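Applying for a government or municipal post by paper form – kitchen table tips

Posted 21 May 2023 by Anjani Wijaya

Quick one tonight, closing dates are coming up and people keep asking. I've done four of these packets now, two for me, two for my cousin. Paper forms, the mailed kind.

Clear the table first. Wipe it, then dry it, then wait. One ring from a glass and you are printing page three again.

Print two copies of the form. Fill the first in pencil, badly, all the way to the end. Then copy to the good one in black ink. Blue is OK for some offices but read the notice, it usually says.

Name exactly as on your school certificate. Not the short version. Rajeshwari Pisharody had initials on one paper and the full name on the other and had to get a signed statement to say both were her. Two extra trips.

Photos. Get more than you need, they always want one more. Write your name on the back lightly, soft pencil, BEFORE gluing. Glue stick only, thin, edges and middle. Liquid glue makes the paper buckle.

Copies of certificates – lay them flat under a heavy book overnight if they've been folded for years. Do not iron them. I scorched the corner of a mark sheet that way. Laminated ones glare on the copier, so tilt the lid light away or try a darker setting.

Order of papers: form, ID, age proof, education, experience letters, caste or residence certificate if asked. Number the pages bottom right. One clip, no staples until you've checked it twice.

Envelope. Big enough that nothing gets folded. Write the post name on the front, top left, in capitals. Slip in a piece of cereal box for stiffness. Weigh it on the kitchen scale before you go, mine came to 170 grams with the card and 200 for the one with all the experience letters, so I had teh right postage ready.

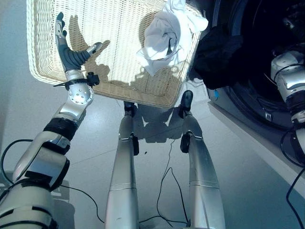

Keep everything for one application in one place until it's mailed. Drawers don't work for me, things slide to the back. A big rectangular wicker basket with a tight weave like this one is good, papers lie flat and pens don't poke through. Tip it up and look inside before you seal the envelope, small photos stick in corners. Pale color helps too, you spot a stray receipt quicker.

After mailing: tape the postal receipt to your own copy of the form. Write the closing date on the front in marker. Keep until the interview list is out, then keep it some more.

Next time, what to do when the signature goes outside the box.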